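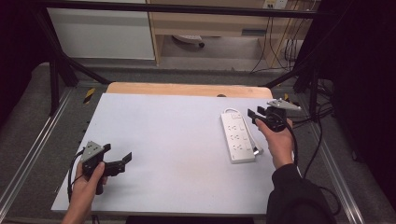
Poirier Building, Second Floor
Workroom Electrical and Fire Safety Checklist
Inspection date: February 15, 2025
Inspector: Mervin Gagnon
Received by: Sepehr Daneshvar

Ratings: S = satisfactory, C = correction needed, N/A = not applicable

1. Exits and aisles

1.1 Exit door opens fully from inside without a key. S
1.2 Exit sign lit, battery backup holds on test. S
1.3 Aisle to exit clear for full width. C
Comment: Two flattened cartons and a hand truck stored behind the door to the Wollitz Street stairs. Move to the ground floor store.

2. Electrical

2.1 Panel labeled, cover closed, clear space in front. C
Comment: Breaker 11 has no label. It feeds the receptacles on the north wall. Update the directory card and initial it.
2.2 Receptacle covers intact. S
2.3 Extension cords not used as permanent wiring. C
Comment: Cord behind the filing cabinet supplies the label printer. Remove and request a fixed outlet. Repeat item from October.
2.4 Power strips plugged directly into wall outlets. S
2.5 Ground fault outlet at sink trips and resets. S
Comment: Reset button stiff. Retest next visit.

3. Fire protection

3.1 Extinguishers mounted, pins and seals in place. S
3.2 Monthly tag initialed. C
Comment: Unit by the sink not initialed for January. Gauge reads in the green.
3.3 Sprinkler heads clear of storage. S
3.4 Smoke detector free of dust and paint. S

4. Furniture and storage

4.1 Tables stable, legs locked. S
4.2 Shelving anchored to wall. C
Comment: Villovis unit next to the window is missing its upper bracket. Posted load limit is 2,000 lb. Keep the top shelf empty until the bracket is fitted.
4.3 Flammable liquids in closed metal cabinet. N/A

5. First aid

5.1 Kit sealed and in date. C
Comment: Eyewash bottles expired, 3 to replace. Order from Bidberg under the existing account.
5.2 Emergency numbers posted by phone. S

Items 1.3 and 4.2 to be corrected before the room is next used for group work. Remaining items within 30 days. Return the signed copy to the front office.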